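Tire pressure for a heavy track at Nestmont?
Posted by dirtside31, August 23, 2018

First year in a street stock, running the 3/8 mile at Nestmont. The car pushes all through the heat, then goes loose by lap 6 of the feature. Right rear starts at 14 pounds cold. Should I start lower or leave it alone and change the stagger?
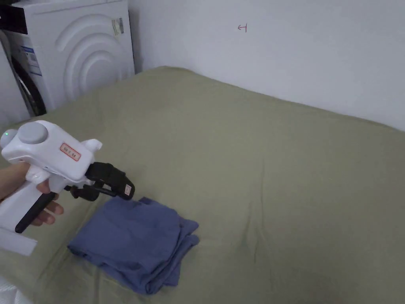

The car weighs 3321 with me in it. Springs are what it came with.

Nkuna

Check stagger first. Tires grow as they heat up, so measure when you come off the track – cold numbers won't tell you much. I'd leave the pressure alone until you have two nights written down.
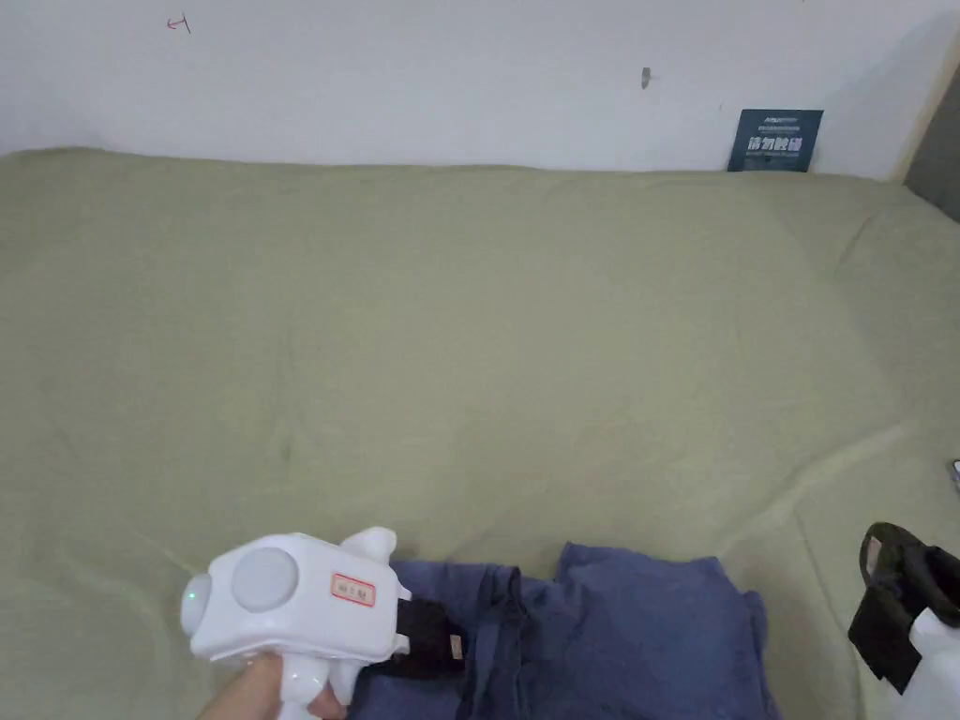
Plain green fitted sheet

Also look at your brake bias. Too much rear will feel loose going in.
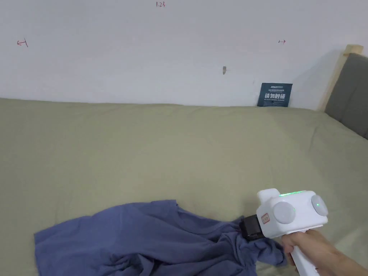
If it's only loose on the gas, ignore that part and soften the right rear spring one step.

Ollutness

drop it 2 pounds and see. worked for me at Clollivora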